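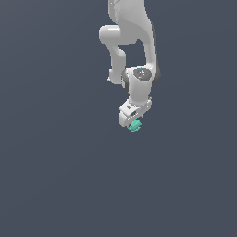

A robot arm in a computer simulation, holding a small teal part.

Can a Robot Practice Inside a Computer?

People who build robots like to say that their robot "learned it in simulation." It sounds great. You should ask a few questions before you believe it.

A simulation is a pretend world made by a computer, a lot like a video game. The arm at the top of this page is made of numbers. It has joints and a gripper, which is the robot's word for a hand, but you could not bump your elbow on it. It doesn't even have a floor.

At the Prilbridge shared workshop, Nesma El Ouafi and Haiyan Cheng are building a real arm on a workbench. They want it to pick up small parts and drop them in a tray. Before they let the real one move, they try each move on the computer first.

Why bother?

Real motors get hot and real gears break. If a real arm swings the wrong way, it can knock over a lamp or pinch a finger. A pretend arm can swing the wrong way all day long. Nesma ran 800 practice grabs in one evening while she ate her dinner.

So is it as good as the real thing?

No. When the pretend arm had finished practicing, it was picking up the part nearly every time. Then they tried the same moves on the real arm. Out of 25 tries, it got 20 wrong.

What happened? A computer world only has in it what somebody typed in. If you forget to tell it that plastic is slippery, then plastic isn't slippery. Nesma and Haiyan had left out the way their cable tugs on the wrist when the arm turns. They had also guessed how hard the fingers squeeze, and they guessed too high.

"The computer wasn't lying," says Haiyan. "It answered the question we gave it. We gave it an easy one."

They spent two weekends measuring things. They weighed the parts on a kitchen scale and pulled on the fingers with a spring. The real arm does better now. It still drops things, mostly when the part is lying on its side, and they don't know why yet.

Questions to ask about a robot video

Is it a real robot or a drawing made by a computer? Some are hard to tell apart. Look for shadows, dust, scratches and wires.

How many tries did it take? A video might show you the one time it worked.

Did anyone move the part to make it easier?

Try it yourself

Put on a pair of thick winter gloves. Close your eyes and picture yourself picking up a coin from a table. Easy, right? Now open your eyes and do it for real, with the gloves on. Write down what went wrong that you didn't picture. Then picture it again with those things added in, and see if your next guess is any closer.

Words to know

Simulation: a pretend version of something, run on a computer.
Gripper: the part of a robot that grabs.
Joint: a place where the arm can bend or turn.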